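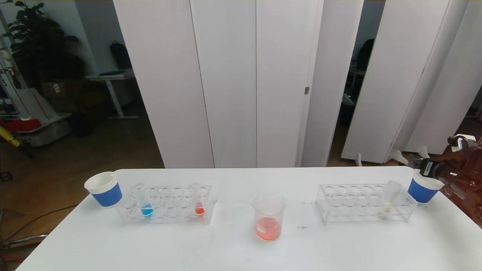 Fig. 2. Bench layout: beaker in the centre, a rack on each side, a paper cup at each end.

Setting out the bench

1. Clear the table and wipe it down. Leave the front half free for working.

2. Stand the beaker in the middle of the far half, with its label where you can read it.

3. Place one clear rack to the left of the beaker and one to the right, long side facing you. Leave a gap on both sides of the beaker.

4. Put a paper cup at each end of the row. The cups are for used tips and wipes – do not pour liquids into them.

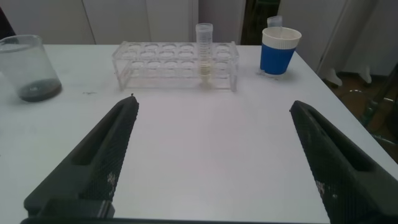 5. Push each tube down until it rests on the lower shelf. Graduated tubes stand taller than the rack, so lift them straight up when taking them out.

Note: Fill tubes over the beaker, before they go in the rack. Wipe the outside of each one.

Caution: Paper cups tip easily. Keep them back from the table edge.

6. Write the colour and position of each filled tube on the Brimora record sheet. Spare sheets can be ordered from Ulomeo, part 774.

For cleaning the racks, see section 8.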